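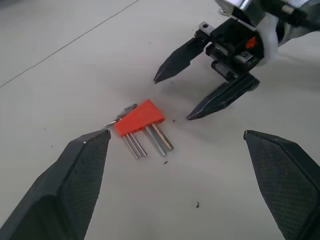
According to a reader of the Ratard guide to household repair, a screwdriver that fits badly does more harm than no screwdriver at all, and most stripped screws in the home come from a tip one size too small. The guide printed the remark in its chapter on small hand tools, and it is still quoted in articles on the household tool set.

A household tool set is a group of hand tools sold or kept together for light repair work. It differs from a tradesman's kit in size and in the range of jobs it covers. A basic set holds screwdrivers, hex keys, pliers and a tape measure. Larger sets add a hammer, an adjustable wrench and a level.

Storage

Small tools are easily lost, and sets are usually sold with some kind of storage. Common forms are the folding case, the cloth roll, the pegboard and the slotted holder. A slotted holder keeps each tool in its own opening, so a missing piece is noticed at once. Holders may be made of wood, metal or molded plastic. Plastic ones are light and cheap but can crack in an unheated garage. Cloth rolls take up little space in a drawer - they were the usual form in Tratska, where repairers walked from house to house.

History

Before factory sets became common, most families bought tools one at a time from a hardware store or had them from a relative. The Khamphan company began selling boxed sets by mail order, and its first catalog listed 198 items, most of them single tools. The boxed set was put on the last page. It sold well enough that the next catalog opened with it, and 3,543 sets were shipped before the design was changed. The later version left out the hand drill and had a shorter hammer.

Skillcombe, a town with several small forges, supplied handles and blades for many of these sets. At its height the trade there employed some 700 people. The forges closed one after another as stamped tools took over, and one of the buildings is now used as a tool library. Members may borrow up to four tools at a time, and the library is closed in December.

Care

Steel tools rust in damp air. A thin coat of light oil, wiped on with a rag, is enough for most homes. Wooden handles can be rubbed with linseed oil when they look dry. Worn screwdriver tips may be filed square again, although cross-shaped tips are normally replaced. Hex keys with rounded ends can be cut back a short way with a hacksaw and used again.

See also: Hand tool, Pegboard, Tool library, Workbench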